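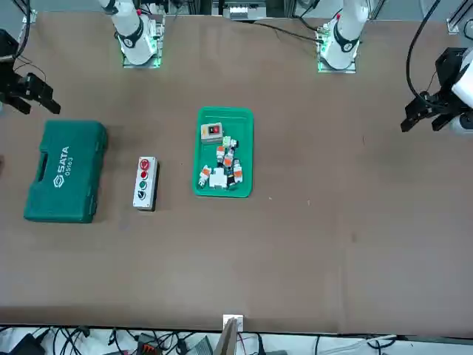 Control station on the bench, with the SATA case and the green tray of small electrical parts.

Nyanda 851 control station, reviewed

There is not much romance in a box with buttons on it. You buy one, you screw it to something, and for the rest of its life people prod it with dirty thumbs. I had fitted two cheaper ones in the past few years and disliked both, so in January I spent the extra and ordered the Nyanda 851 from Gullunico. It came to just under £100 with delivery, a sum I have been careful not to mention at home.

The 851 arrives assembled but not wired, in a carton with far more cardboard than the contents deserve. You get the enclosure, four controls already fitted, a bag with a gland in it, and a sheet of instructions folded so many times that it will never lie flat again. The wiring diagram is on the back, printed so small that I took a photo of it with my phone and zoomed in. Once you can read it, it's correct. The last maker couldn't manage that.

Wiring took me an evening. The terminals are the captive sort and take a ferrule without argument, but space inside the body is tight, and whoever decided where the cable entry should go has short, bendy fingers or has never done the job. Leave yourself 15 centimetres of slack and trim later. I left less, and had to start again.

My other grumble is the cover screws. They are slotted. It is 2018 and I own a whole drawer of bits for every cross, star and hexagon going, and Nyanda has gone for a slot, so that my screwdriver can skate off and add its own decoration to the face. 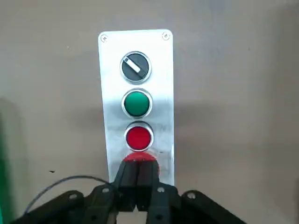

Selector switch, then green, then red. The stop button is at the bottom, from this side.

Now the good bit, the controls themselves. The selector has a proper lever handle with a white stripe on it, and you can tell where it's pointing from the other side of the bench. You would think every selector had this. The old Tindano one I took out had a moulded ridge, black on black, and finding out what it was set to meant going over and stroking it.

The green and red buttons are the same size and both have a short, firm travel. They don't wobble in their bezels. There's no click to speak of, which I missed for a day or two and then forgot. The mushroom-head stop is larger than either, as it should be, and takes a decent thump. Resetting it needs a twist and rather more wrist than I expected.

The face picks up fingerprints almost as fast as you can wipe them off. If that sort of thing bothers you, the Sturnevley in painted steel is 17 pounds cheaper and hides everything, though its buttons feel like pressing a stale biscuit.

Would I buy another? Yes, but I'd replace the screws before I did anything else. Four out of five.

Posted February 2, 2018

Contact | © 2018 The Bench Reviews | Back to top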